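October
By Krešimir Nikolovski, for Magnus Crichton, Gerka

We asked for money to find out whether a machine can take over repair-bench chores at Rutherford. So far the answer is no. PC teardown gets most of our hours, and cables remain the sore point.

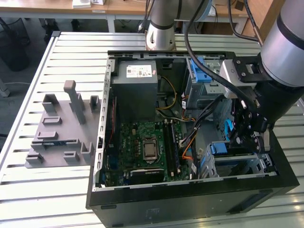 Open tower on the slatted bench, two arms.

Of 148 tries at pulling a drive, 11 finished without help. Zelel calls that promising — I don't. 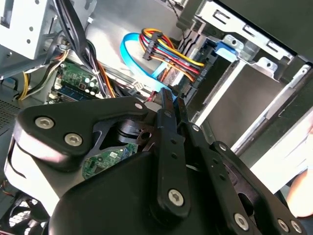

1 min read

Reaching toward the drive cage is the easy bit. We want 3 more months, and no new chores until then.

Contact: Druvus project office | Back to top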